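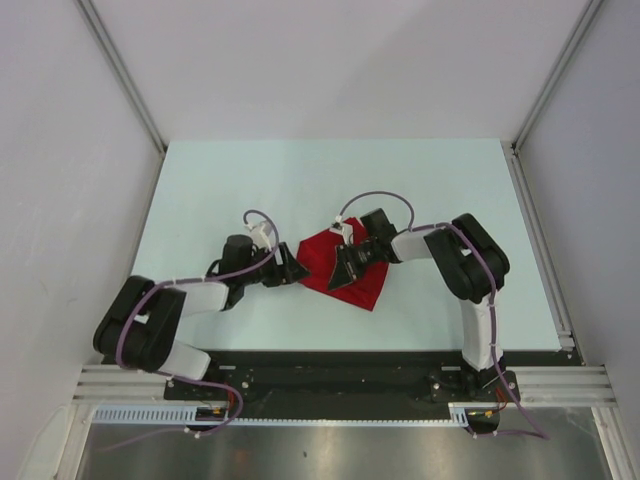
We arrived in Bullthorpe a little before ten in the morning, after one hour in the train and a short walk along the canal. It was the December open day of Hervieu, the firm that finishes and folds cloth for hotels and restaurants, and I had wished to see it for a long time. My own work is in a small linen shop, where I fold by hand every day, and I wanted to learn how other people think about this simple work.

40 shares · 10 comments

At the entrance Benoît Hoarau gave us a badge and a cup of coffee. He explained that the house handles up to 4000 napkins in a day before the holidays, and that January is very calm. Then we were divided in two groups. Mine began in the store room, which smells of soap and warm cotton. The shelves go to the ceiling. Each shelf has a label in chalk, and the chalk is corrected by hand when an order changes. I liked this very much. In our shop we have printed labels and they are always wrong.

The second stop was the cutting room. We saw a roll of undyed linen of 1000 metres, and everyone was permitted to touch it. It is stiffer than I expected. Griet De Smet, who guided us from there, said that it becomes softer only after several washes, and that many customers send it back too early. She has a quiet voice, so those who stood at the back did not hear everything. I was at the front for this part and later I was at the back, so I can confirm it.

She spoke also about a quality they call Flokwood, a heavy brushed cotton for table use. It keeps a fold well but it collects crumbs. For me this is not a cloth for a restaurant. A lady in our group had bought it for her home and did not agree with me, and we discussed it until the next door.
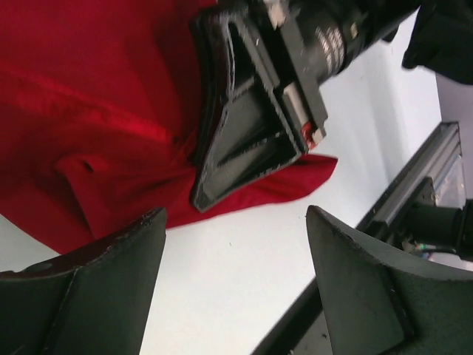

Folding was the subject I came for, and here I made the most notes. Griet De Smet says that one must look at the cloth before one touches it, to find where the edges are. This is easy to say with a sheet on a bed. It is more difficult with a soft fabric in a heap, such as the bright red one on the white table, where one part had rolled itself into a kind of tube and one piece of the edge went out flat to a point. I would begin at that point, as it is the only part that already lies open. The shine on the creases also helps the eye a little. With matt white linen on a white table I often lose the edge completely.

After this came the advice for home, which I copy as I wrote it down. Do not pull a cloth straight by one corner. Open it from the middle with flat hands, turn it so that the longest side is in front of you, and only then make the first fold. She folds in thirds. I fold in halves and I will continue, our drawers are made for it.

We had lunch in the canteen, soup and bread, three pounds. In the factory shop I bought two tea towels from the Hurow range, grey with a thin stripe, and a piece of soap for my sister. The tea towels were cheaper than in town. The shop takes cards but the canteen does not.

The last train with a direct connection leaves at twenty past four. The cutting room has no seats, so wear good shoes.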